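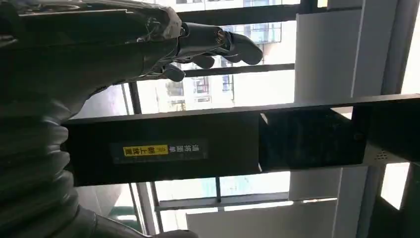

Hurnell puts two robot hands through the parcel test

17 September 2019

JILLUNCOMBE – Picking up a floppy mail bag is one of those jobs people do without a thought, and it has been giving robot hands trouble for years. At the Hurnell test floor in Jilluncombe, a two-armed robot has now been set to work on exactly that, and the early numbers have the team grinning.

The trial compares two control programs, known in the building as Bustos and Vullitz, on the same pair of five-fingered hands. Bustos plans each grasp from the overhead view and then commits to it. Vullitz keeps checking the small cameras on the wrists and changes its mind as the fingers close.

The task is simple to explain. The robot takes a bag out of a green crate, turns it so the shipping label faces up and lays it on the scanning platform. Then it goes back for the next one. The bags are soft, they fold over on themselves, and the label can end up underneath.

"A box tells you where its corners are, but a mail bag gives you a new shape every time you touch it," said Maximiliano Medina, who runs the trial. "I love it. It's the best test we've had in here."

Since August the robot has made 2753 picks. In the latest head-to-head, each program was given 300 bags. Vullitz got 258 of its bags onto the platform label up on the first try. Bustos finished well behind, mostly on thin bags lying flat against the crate wall, though it was the quicker of the two when a bag stood up nicely in a bunch.

What surprised the team was how useful a plain pinch at the corner proved to be. Both programs were free to use all the fingers, and both drifted toward grabbing a gathered corner and letting the bag hang before setting it down. Hanging also gives the cameras a better chance of finding the label.

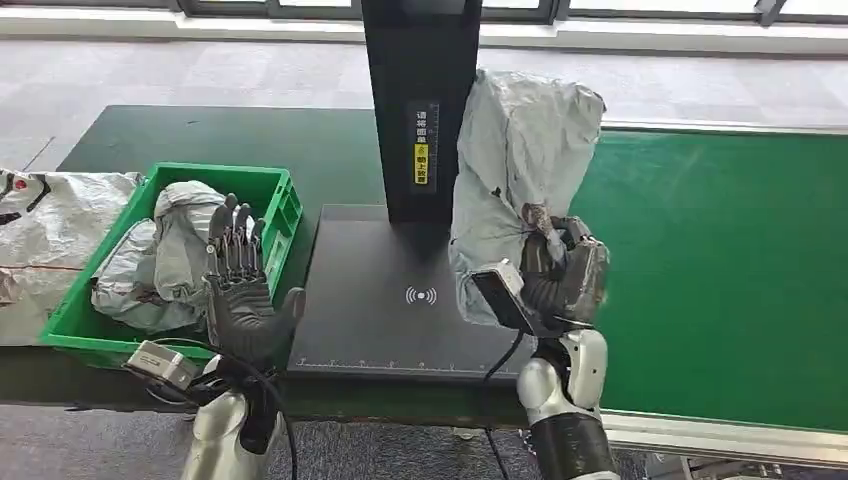 What comes next

Kwan-ho Liu, who looks after the hands, wants to repeat the run with softer fingertips and a fuller crate. He also plans to reroute the wrist camera cables, which limit how far the hand can turn before the program has to stop and unwind – up to 5 seconds lost each time.

Medina would like to see the two programs combined, with Bustos taking the easy bags and Vullitz stepping in for the awkward ones. A first version is already being written, and the same crate of bags will be used to try it out.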